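Open day at the Surdu workshops, Dulledbridge
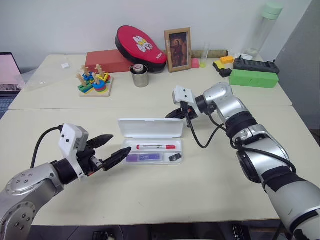 I went over to Dulledbridge in April for the open day at Surdu, mainly because Irina Toma had been asking me for a year to come and see where the sorting of the donated toys and school things gets done. The bus from Plumitz takes 2 hours if you catch the direct one. I didn't, so I arrived at half past ten, when the first talk was nearly over.

The building is a former seed warehouse on the road out towards Grirkmont. Visitors come in by the side door, sign a sheet and get a paper badge. There were 165 names on the sheet when I signed and Irina told me later that it had reached 185 by closing. Last year they had half that. Coats go on the rail by the stairs and the toilets are up one floor, which is worth knowing if you have trouble with steps.

Drita Golob gave the introduction and repeated the main points for those of us who had come in late. Surdu takes in household odds and ends, mostly small things for children and desks, checks them, and sends them on to schools and playgroups in the area. They handled 473 boxes over the winter. Large furniture goes elsewhere. So do clothes, although people still leave bags of them at the gate.

After the talk we were taken round in small groups. The intake room is at the front and is much as you would expect, with shelving on both sides and a scale by the door. I spent longer in the second room, where the tables are. They are plain white ones pushed together in pairs, and the things waiting to be looked at stand along the back.

The table I stopped at had a mixed lot. There was a wooden stacking toy with four pegs on a square base, the kind with coloured rings and shapes, a red and black padded target mitt, a metal cup with a roll of tape sitting on it, and a painted portrait in a wooden frame. A cardboard tube lay behind the frame. I asked Anca Vasiliu, who was showing us round, whether they tried to keep similar things together at this stage. She said no, they go through a lot in the order it was packed and only separate it afterwards, otherwise the single items get put to one side and stay there for weeks.

Pencil cases get more attention than I would have guessed. The one on the table was white plastic, open, with its lid up, and had a red-capped marker lying in it. Anca's rule is that a case goes out with something usable inside or it doesn't go out as a case at all. Markers are tried on scrap paper. Erasers are kept if they are clean. Anything small that can't be identified goes in a tray, and the tray is gone through once a month.

Stacking toys are checked for splinters and for missing pieces. A set with a ring short is still sent out, with a note on the label, as the playgroups have said they don't mind. Loose building bricks and blocks are more of a nuisance. They come in ones and twos, different makes and sizes, and there is a crate for each colour until there are enough to make up a bag. Foam blocks are wiped down and kept apart from the hard ones.

Pictures in frames are the other difficulty. Schools rarely want them. Corina Coman runs the small shop at the back of the building, and the frames go to her. She had a wall of them at fair prices and I bought one with a view of a harbour, slightly faded, for the hall at home. She also sells tape, string and paper left over from the packing room, and I should have bought more string.

Lunch was soup and bread in the yard, under an awning. The soup ran out before one and more bread was sent for. There are only a few benches, so most people ate standing up.

In the afternoon Smaranda Mihăilă gave a session on mending wooden toys. She showed how to refit a loose peg with glue and a shaving of wood, and how long to leave it before handling. It was meant to last half an hour and went on for nearly twice that with the questions. A man behind me wanted to know about varnish. Her answer was to leave old varnish alone unless it is flaking. I would have liked to see more of this and a bit less of the slides in the morning, and I said so on the form.

The packing room was closed to visitors after three, so I missed it. Irina says it can be seen by arrangement if you ring in the morning. If you want to give them things, the intake door is open until noon and they ask for boxes that one person can lift, with a list taped to the top.

I took the ten to five bus back to Plumitz with the harbour on my knees.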